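Skarden Sewer Rate Study Moves to Second Phase

Dec 29, 2018

SKARDEN – The Skarden Water and Sewer District has accepted the first-phase report of its rate study and authorized staff to begin the second phase, which will set out how the cost of replacing the Cloutier Road force main is divided among customer classes.

The report was prepared by Forneck Engineering under a contract approved in May. It covers the condition of the existing main, present and projected flows, and the financial position of the sewer fund. It does not recommend a rate. The district board voted to accept it without changes.

The Cloutier Road main carries wastewater from the Gutow pump station to the treatment plant. It is cast iron pipe with lead joints, and it has failed at 3 locations since the last inspection. Each failure was repaired with a bolted sleeve. The report classifies the pipe as being in poor condition along its lower section and fair condition elsewhere, and it advises against further spot repairs on the lower section.
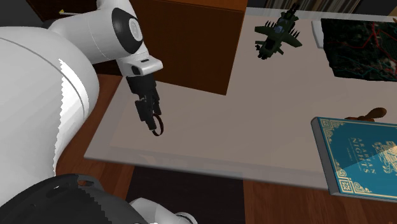
Under the present rate schedule, residential customers pay a fixed base charge plus a volume charge calculated from winter water use. Commercial customers pay the same volume charge and a base charge determined by meter size. The report notes that the schedule has no separate component for capital replacement. Past projects were paid for out of the operating reserve, and the reserve is now below the level set by district policy.

Two methods of recovering the replacement cost will be examined in the second phase. The first would add a flat capital charge to every account. The second would scale the charge by meter size, which would place a larger share on commercial and institutional users. Forneck will model both methods with and without a state loan.

"The first phase tells us what shape the pipe and the fund are in," said district engineer Ximena Sosa. "The allocation question is separate, and the billing data for it has to be cleaned up before anyone runs numbers." 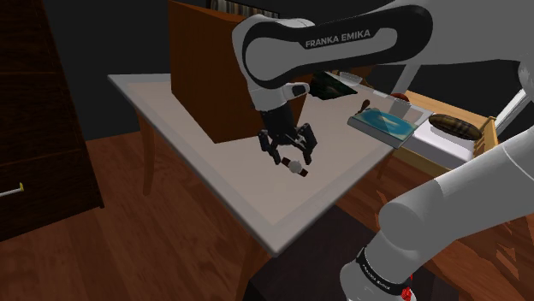
Sosa said the data work concerns 375 accounts whose recorded meter size does not match the field inspection record. Most are in the older part of the Gutow service area, where meters were replaced without the billing file being updated. Staff will correct the records before they are sent to Forneck. Customers on the list may receive a notice asking for access to an indoor meter.

Any change in rates would require a public hearing and a separate vote of the board. The current schedule remains in effect until then. Copies of the first-phase report are available at the district office and at the Skarden public library.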